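Neka Wrist and Gripper Service Kit
Sold by Binix — for the Neka arm, all versions with the two-piece link shells

If you have had your Neka arm running for a while, you will already know how good it feels when the wrist turns freely and the fingers meet just where you ask them to. You will probably also know the other feeling, when a joint starts to creak a little in the simulator's log or the fingers come together a hair to one side. We put this kit together for exactly that moment, and we have tried to make it something you can work through at your own bench with a cup of coffee beside you, without sending the whole arm back to us.

The kit covers everything from the elbow cap forward. It holds a pair of finger pads, the pad screws, a seal for the elbow joint, a small tube of joint grease, a soft strap wrench, and a printed card with the tightening order. It also comes with a download code for the matching simulator files, so you can go over your new settings on screen before you run the real arm. Agnes Dunbar, who looks after our simulation library, built those files and keeps them up to date, and she has been very patient with all our requests for one more kitchen.

Checking the fingers with a bent rod

The bent rod is our favorite test piece. A straight one will sit nicely between two fingers even when they are off by quite a bit, but a bent one shows up a lazy wrist right away. Load the wrist camera view, bring the gripper down slowly over the long arm of the rod, and look at how it lines up before you close anything.

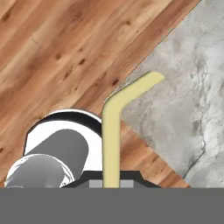 Take your time over the approach. If the arm drifts sideways as it comes down, stop and redo the wrist zero, then try again from a little higher up. We suggest 18 slow approaches before you change any numbers in the settings file, as the first few after a pad change can wander while everything settles. Mahfuz Akanda on our support desk likes to save the settings after each good run, and it has rescued more than one customer's afternoon.

Once the approach is steady, close at low force and lift only a little. Pads that have been fitted correctly will hold the rod without letting it swing. If it swings, back the pad screws off half a turn, press the pad flat with your thumb, and tighten again in the order on the card.

Checking reach at a counter

The second check is for the elbow. A counter front is a fussy place for an arm to work, with a lip above and drawers below, and a dry or badly seated elbow will show itself there long before it does out in open space. The download includes our Plaltberg kitchen for this.
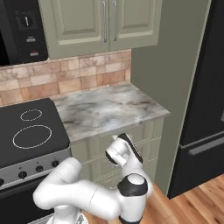 Run the forearm along the counter's edge at quarter speed, then half, and watch the elbow reading on the joint page. You want a smooth line. A small step at the same angle on every pass usually means the seal has been pinched going in, and I'm afraid the only cure is to take the cap off and seat it again. (We include two seals for this reason — Vlasta Kováčik pinched three in one morning while writing the card.)

A few notes on care

Wipe the shells with a barely damp cloth and keep cleaner away from the seam where the two halves meet. Grease the elbow every 394 running hours, using no more than the dab shown on the card. Too much will find its way out past the seal, and it is a nuisance to get off white plastic. Always park the arm and cut the power before you take off a cap, even for a quick look.

Ordering

Part number 426, in stock. Orders of 100 kits or more are packed to order, so please write to Mudassar Lashari first and he will give you a date. Owners of the older Beneš wrist need the adapter ring, sold separately.

Page last updated Jan 26, 2019. A revised card with larger type is due in February.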